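Karnance simulation pack for two-finger grippers: a review after one long setup

I bought the Karnance pack to set up a simulated robot cell before we commit the real arm to a job at Plestovcombe. It gives you a furnished room, a box of props, an arm with a two-finger gripper, and a wrist view you can place where you like. My job was to get the cell to a state where Firdevs Akgül could run her pick and open routines in it without calling me over.

Installation took most of a morning. The installer copied 2,982 files and gave no sign of which ones mattered. Two of them turned out to be old gripper profiles with the fingers set too short, and if you load either by mistake the arm stops well above whatever you sent it to. I moved both to another folder and have had no trouble since.

The wrist view is where I would spend the time. As supplied, it sits too far back. I brought it down until both fingertips showed at the left and right, level with each other, and then checked it over an open container on the wooden tabletop.

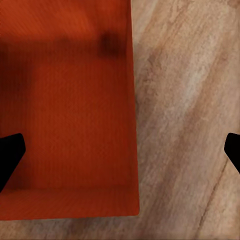
Wrist view over the orange-red container, fingers apart.

With the fingers at the same height on both sides, I know the mount is square to the gripper. If one sits higher, turn the mount a little and look again. The manual from Kırmızıgül, who make the pack, has you type in angles from a table, and I found that slower and no more accurate.

Surfaces are mixed. The grain on the tabletop is good and gives the vision software plenty to work with. The container is plainer, with only a faint vertical texture, and there is a blurry dark smudge on the inside near its right wall. I have not found a setting that sharpens it. For Firdevs's routines I masked that patch, which took a few minutes.

Lighting is adjustable but the steps are coarse. I left it on the default after trying the brighter ones, which washed out the floor.

The second part of the setup was the finger alignment on narrow edges. There is a guided routine for this. You bring the gripper to a narrow edge, keep one finger on each side, and read off the offset.

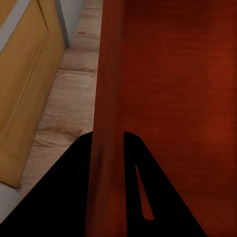 Page last changed: May 8, 2018

I used a reddish-brown wooden piece for it, looking steeply down with the edge running between the two fingers. Red wood against black fingers is easy to judge by eye, and the pale floor on the left gives a crisp line to work from. The right side of the edge is harder – it blends into the broad red face next to it, so take your reading from the left.

Sinan Şimşekoğlu repeated the alignment on his own machine and got the same offset as me, which was reassuring. He also pointed out that the routine forgets its result when you change rooms. Save the profile first.

Upkeep is light. I clear the cache and reload the gripper profile before each long run. The one fault I had to repair was a finger that would not close fully after an update, and reinstalling the profile cured it.

The pack costs less than the Girurton one we had before, and the support replies are short but correct. There are 13 rooms, of which I have used two. I would buy it again for setting up a cell, with the old profiles removed and a better manual.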